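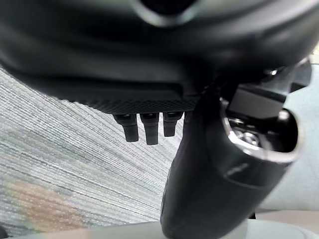

4.2 What collectors said about black paint. The owners who wrote to us about their Janddale space-opera figures had a great deal to say on the subject of black, and I have tried to do justice to as much of it as I can. Of the 257 letters, 60 mentioned the villain's helmet before anything else about the figure, and most of those turned on whether it looked "right" next to the one they remembered from television. Much of that comes down to how light sits on a curve. The rounded matte black housing in Figure 2 has soft gray highlights running along its contours, and it is this sort of gentle shine that our letter writers kept asking for, often at some length (one kind gentleman in Udcombe sent ten pages!). A full gloss coat struck them as toylike, and a dead flat one as unfinished.

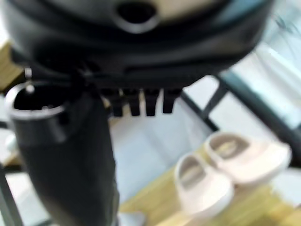
Figure 2. Black surfaces, two views.

Price mattered less than we had expected when we set out. Owners of the small Hapeta edition were every bit as particular as those who had saved up for the big one, and several had repainted the helmet themselves with patience and a very soft brush. We come back to these home repaints in Section 5, where the Zalside club members describe their methods in their own words.

Angus Rakena, first posted in March
Last updated: May 20, 2020
Contact the author | Copyright Angus Rakena | Back to top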